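Hand-held Grippers or the Lucero Arm: Which One Gives Better Demonstrations?
Amirhossein Parsa and Wahyudi Saragih
April 18, 2025

3. Method

The sales sheet for the Vatotero hand-held grippers says a new user can record usable demonstrations "from day one." We had doubts about that. In February we had already lost a good part of our schedule to the Lucero arm and its remote controller, which came with much the same promise. So we ran both on one task, opening and closing the door of a toaster oven, and kept every recording, including the bad ones.

Each hand-held gripper is tracked by a marker cube on its base. The track is only as good as the camera's view of those cubes, and the sheet does not say what happens when a sleeve or a wrist gets in the way.
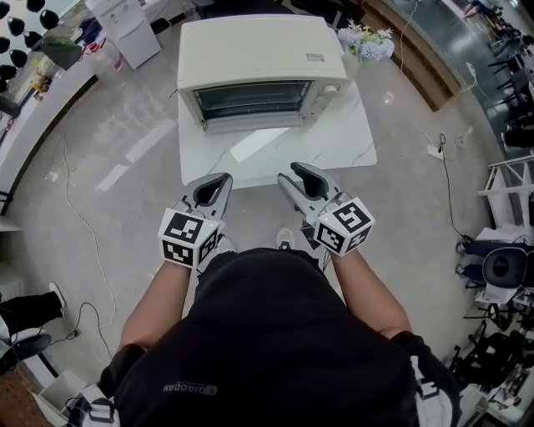
Figure 2. Overhead view of the toaster oven task, both grippers open, one marker cube near each wrist.

We recorded 405 attempts in total. An attempt counted as usable if both cubes stayed tracked until the door was closed again.

4. Results

With the hand-held grippers, 58 percent of attempts were usable. The Lucero arm reached 90 percent, but it was so slow that we would not call it the winner. Most hand-held failures came when the user turned a wrist to follow the door down. Moving the camera helped one of us and made things worse for the other.

We also don't trust our own numbers very far. Only 5 people took part, two of them the authors, and we had practiced. The oven never moved. A different door might reverse the order.

5. Open questions

We still need to test a second camera, and to find out if the Brelorico controller drops frames or if our laptop does.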